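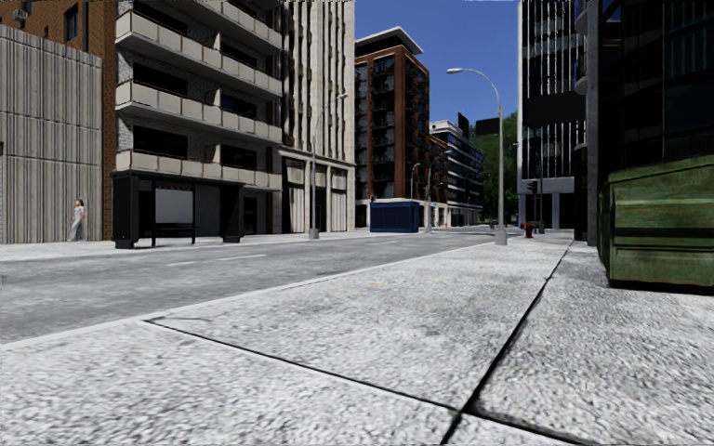
Roter Teppich und Medienbereich, Premiere im Ventura
Checkliste Sicherheit mit Anmerkungen, Stand April

Ausgefüllt bei der Begehung um 14:30 Uhr. Offene Punkte bis Einlass an die Produktionsleitung melden.

1. Zufahrt und Vorfahrt der Gäste
Haltezone für Limousinen freigehalten: ja
Zufahrt Feuerwehr frei: ja
Ausstieg nur auf der Teppichseite: mit den Fahrern besprochen
Anmerkung: Die Fahrzeuge warten in der Skallevbridge-Straße und werden einzeln per Funk abgerufen. Beim letzten Mal standen zu viele Wagen gleichzeitig vor dem Eingang, die Darsteller mussten im Auto sitzen bleiben.

2. Teppich
Kanten verklebt: teilweise
Stoßstellen eben: nein
Unterlage rutschfest: ja
Anmerkung: An der zweiten Stoßstelle steht der Belag hoch, mit Absätzen bleibt man hängen. Firma Wakden klebt bis 16 Uhr nach. Danach nochmals ablaufen, auch am Übergang zur Treppe.

3. Fotowand
Ballast nach Aufbauplan: ja
Rückseitige Streben markiert: nein
Anmerkung: Flatterband an den Streben fehlt. Der Durchgang hinter der Wand wird von den Agenturen gern als Abkürzung benutzt und bleibt heute zu. Bei starkem Wind wird die Wand umgelegt, Fototermin dann im Foyer.

4. Fotografen und Kamerateams
Akkreditierungen ausgegeben: 70
Podest abgenommen: ja
Geländer hinten fest: ja
Leitern auf dem Podest: verboten, Schild hängt
Anmerkung: Wer erst nach 18 Uhr kommt, steht unten in der zweiten Reihe. Keine Ausnahmen für Hausfotografen der Verleihfirma.

5. Fanbereich
Zugelassene Personen: 141
Absperrgitter verkettet: ja
Notöffnung besetzt: ja, 2 Ordner
Anmerkung: Autogramme und Selfies nur am Gitter. Kein Gast geht in den Fanbereich hinein, auch auf Zuruf nicht. Glasflaschen und Selfiestangen werden am Eingang abgenommen. Trinkwasser steht noch nicht bereit, bitte nachliefern.

6. Strom und Licht
Kabelbrücken geschlossen: ja
FI-Schutzschalter geprüft: ja
Scheinwerfer mit Sicherungsseil: 29 geprüft, einer ohne Seil
Anmerkung: Scheinwerfer ohne Seil bleibt aus, bis Broltonley Ersatz bringt.

7. Personal
Ordner eingewiesen: ja
Sanitäter vor Ort: ab 17 Uhr
Funkprobe: durchgeführt, Kanal im Foyer gestört
Anmerkung: Im Foyer auf den Ersatzkanal wechseln. Private Personenschützer der Gäste tragen das gelbe Band und melden sich vorab am Seiteneingang.

Ergebnis der Begehung: Freigabe mit Auflagen. Punkte 2, 3, 5 und 6 vor Einlass nachprüfen und abzeichnen.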